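Print this page | E-mail this page

Burkow Two-Arm Bench: Set-Up Guide
Section 4. Recording a task by remote control

The Ciltach brochure says you can teach the bench a new job "in an afternoon." Plan on longer. What you can do in an afternoon is record a pile of demonstrations, and whether the arms learn anything useful from them depends on things the brochure skips. This section covers the one job we use for every new bench at Flurnodwood: getting a screwdriver out of a parts bin and putting it back. It is a dull job and a good test. If you can't get clean recordings of it, don't move on to cables or bags.

Read Section 3 (power, stop button, arm limits) first. Everything below assumes the arms are bolted down, the stop button works, and the Ciltach recorder shows a picture from both wrist cameras and the fixed camera.

Start with the wrist cameras. They see far less than people expect, and a lot of what they do see is table.
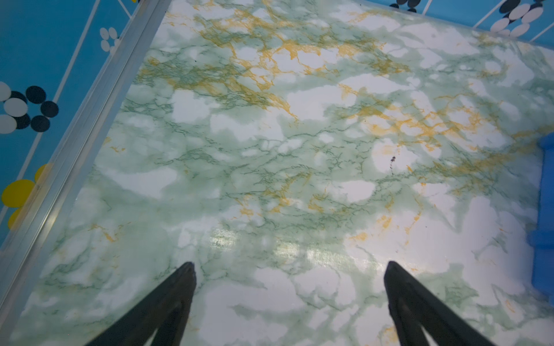
Written by Vasilis Živković, bench set-up, Flurnodwood

4.1 Before you record

1. Stand clear and home both arms. Wait for the recorder to show READY for left and right. If only one side reports, stop and go back to Section 3. Do not wiggle the connector and hope.

2. Open both grippers fully, then close and open them again from the hand controls. The jaws should follow your squeeze without a visible lag. The makers claim there is no lag at all. There is some, and you will learn to lead it a little.

3. Check each wrist view for glare. The tabletop covering is shiny, and a bright smear that sits between the finger tips will hide a thin metal shaft completely. Turn the nearest lamp or lower it. Turning down the exposure in Ciltach also works, but then the insides of the bin go dark, so try the lamp first.

4. Wipe the tabletop. Specks and stains stay in the recordings, and I have watched a trained arm hover over a mark on the table for no other reason I could find. I can't prove the mark did it. I wiped the table and it stopped.

5. Put out the bin and the screwdriver. Take everything else off the table, including the tape, the spare screws and your phone.

6. Check the wrist cables. Each one needs a loose loop big enough for the wrist to turn right over. A cable that pulls tight halfway through a reach ruins the recording and, in time, the plug.

CAUTION: Keep hands off the table whenever READY is showing. The arms move as soon as someone touches a hand control, including someone who only meant to pick it up and look at it.

About the patterned walls: Ristić, who built the enclosure, say the busy print helps the cameras keep their bearings. It may. We have run the same job against plain gray board and saw no difference we would put money on. Keep whatever walls you start with, though. Changing them midway through a set is asking for trouble.

4.2 Where to place the bin

The starting position matters more than how gracefully you drive. Beginners square the bin up to the table every time, as if tidying. The arms then learn to go to one spot, and the first person who bumps the bin breaks the whole thing.

1. Set the bin where both grippers can reach it without either arm going fully straight.

2. Turn it. Any angle will do so long as the next one is different.

3. Drop the screwdriver in from a few inches up and leave it how it lands. Do not nudge it into a nice position.

4. Bring both grippers back to their waiting places on either side of the bin, jaws open.

5. Press RECORD and count two before you move.
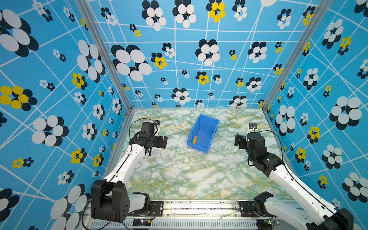
Do both arms have to move in every recording?

Only if the job needs both. For the screwdriver, one arm can do the picking and the other can stay parked or steady the bin. Pick one way of working and keep to it for the whole set, and write it on the sheet. A set where the right arm helps half the time gives you a right arm that twitches and can't make up its mind.

4.3 Driving the arms

The hand controls copy your own arms. That sounds easier than it is. You have no sense of touch through them, whatever the sales page says about "natural feel," and the only warning that you are pressing into the table is a change in the motor noise. Listen for it.

1. Move the picking arm over the bin first, high, then come down. Going in sideways catches the rim.

2. Watch the wrist view for the last part of the reach. The fixed camera is fine for getting close and poor at showing you depth.

3. Line the fingers up across the handle. Gripping it end-on fails more often than it works, and when it does work the tool swings.

4. Squeeze until the fingers stop. Keep that squeeze. New drivers relax their hand during the lift and drop the tool.

5. Lift straight up until the tool clears the rim. A long shaft needs more height than you think.

6. Carry it out and set it down on the tabletop. Let the handle touch first, then lower the shaft. Open the fingers only when the whole tool is resting.

7. Back away upward, return to the waiting place, and stop moving before you press END.

Aim for smooth and a bit slow. A run of 28 seconds is about as long as we like for the lift-out. Anything under 6 is somebody showing off, and the recordings are no use because the camera has hardly a sharp picture in them.

NOTE: If you fumble the grip and recover, keep the recording. Ciltach's own guide tells you to delete these. We disagree. A trained arm will miss sometimes, and it has to have seen somebody try again. Delete the ones where you knocked the bin across the table or hit the stop button.

4.4 The return half

Putting the screwdriver back is a separate task with its own name in the recorder. Do not record out-and-back as one long run. We tried it that way until April, and the trained arms would lift the tool out, drop it back in, and go round again until somebody turned them off.

For the return half, start with the tool lying on the table and the bin somewhere behind it or to one side.

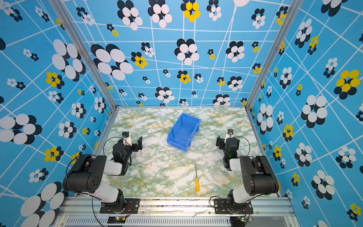
The same rules apply as in 4.2: shift things between runs, and don't tidy. Point the shaft toward the back for one run, off to the left for the next, toward yourself for another. Put the tool far from the bin and then right against it. If you find you always choose the right arm because it is your better hand, make yourself use the left, or hand the controls to someone else for an hour.

1. Come down on the handle from above, fingers either side of it. The table is hard and flat, so stop as soon as the tips are low enough to close around the handle. Leave the last sliver of space.

2. Lift, and wait a moment to see whether the tool tilts. If it hangs badly, set it down and take it again in the same recording.

3. Carry it over the bin. Clear the rim with the shaft end as well as the handle end.

4. Lower it inside before letting go. Dropping it from the rim is quicker and teaches the arm to throw.

5. Open the fingers and hold still above the tool before you back out. The wrist camera gets a clear look at the finished job this way, and you get to check that the handle hasn't stuck to a finger pad.

The inside of the bin is the hardest place to see well. The plastic throws back bright spots, the thin shaft can fade into them, and molded shapes in the floor can pass for parts. Go through the wrist recordings from the bin at full size, on a proper screen. The little preview in Ciltach makes everything look fine.
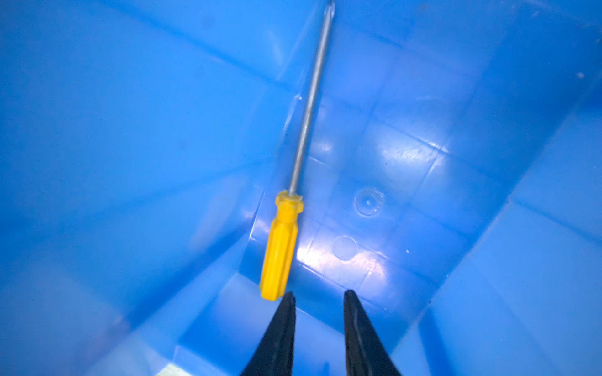

4.5 How many recordings are enough

Ciltach suggests 3,000. I have asked where the number comes from and still don't have an answer. It may be right for a warehouse with forty kinds of bin. For one bin and one screwdriver we start testing far earlier than that and record more only where the arms fail.

Work in short sessions and use at least 4 drivers if you can find them. People have habits. One person's recordings, however neat, give you an arm with that person's habits and no others. Change drivers when the runs start getting sloppy, which with most of us is well before lunch.

At the end of each session:

- Watch a handful of runs from start to finish, all camera views. Do not trust the green tick beside the file name. It means the file was saved. It says nothing about what is in it.
- Write down which arm did the picking, who drove, and anything that was moved, such as a lamp.
- Park both arms, then switch off at the wall.

4.6 If the trained arm does badly

Go back to the recordings before you touch the training settings. The support desk will want to talk about settings. In our experience the fault is usually in the set: the bin always in one corner, the tool always facing one way, a camera knocked on Monday and never put straight. Look at the starting picture of each run, one after another, quickly. If they all look alike, record more that don't.

If the arm reaches the right place and closes too early or too late, check the lag (step 2 in 4.1), then see Section 5.

Contact Burkow bench support | Copyright Burkow | Back to top
Last updated: April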